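Dreltbridge Reptile Rescue full up, asks keepers to wait

November 2020

Short update from Clomport Road. The rescue is at capacity again -- 29 bearded dragons, a tank room full of corn snakes, and one very cross tegu called Adus. No new surrenders until the heat lamps in the back room are rewired.

Electrician's quote came in at $2650. Donations so far: $894. Thanks to everyone who gave at the June open day, that money went on vet bills and is all spent.

Brynhildur Bundgaard, who runs the place, asks people not to leave animals at the door overnight. It's too cold for them now. Call first, she will find a foster keeper if she can.
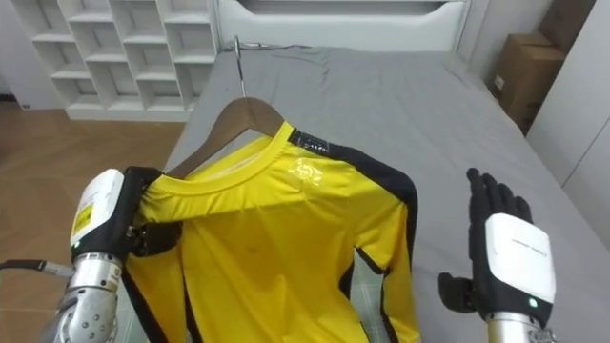
Adoptions are still going ahead, by appointment. Estrella, the old boa, went to a new home last week and is eating well. Helpers needed for cleaning shifts too, mornings mostly. Wear something you don't mind ruining -- long sleeves are good, like the yellow shirt with the black trim on the hanger, becuase the young iguanas scratch. Gloves provided. Bring your own lunch.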